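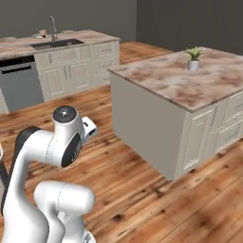 Home | News | Projects | Events | Archive

Senda shifts equipment budget to simulation ahead of arm purchase
Print this page | E-mail this article

Senda will buy one mobile manipulator in the coming fiscal year instead of two and will put the difference into simulation capacity, according to a planning note circulated in January.

The note, written by equipment planner Refugio Arriaga, sets aside 2000 GPU hours for kitchen tasks in the Rey simulator. The household test set now stands at 1412 episodes, covering reaching, door and drawer opening, and base positioning next to counters and islands. A policy must complete 600 consecutive episodes without a collision before it is cleared for hardware.

Purchase of the arm is tied to that result. Quotes will be requested only after the threshold is met, and suppliers will be asked to hold prices for 90 days. The request will cover the arm, mobile base, gripper, one spare wrist joint and a service contract. Shipping and floor preparation are budgeted separately.

"The second arm was going to sit idle for most of the year," Arriaga said. "We were short of test hours, and the budget did not show that."

Skandach, the group's partner on the kitchen work, will supply cabinet and countertop dimensions for the simulated layouts. Its own physical test kitchen, known as Trulia, remains on the plan, with cabinets to be ordered after the arm's reach figures are confirmed. Island clearance is the open item, as the base footprint differs between the two models under review.

A revised cost sheet will be posted to the Projects page when the supplier list is final.

Contact | Copyright Senda. All rights reserved. | Back to top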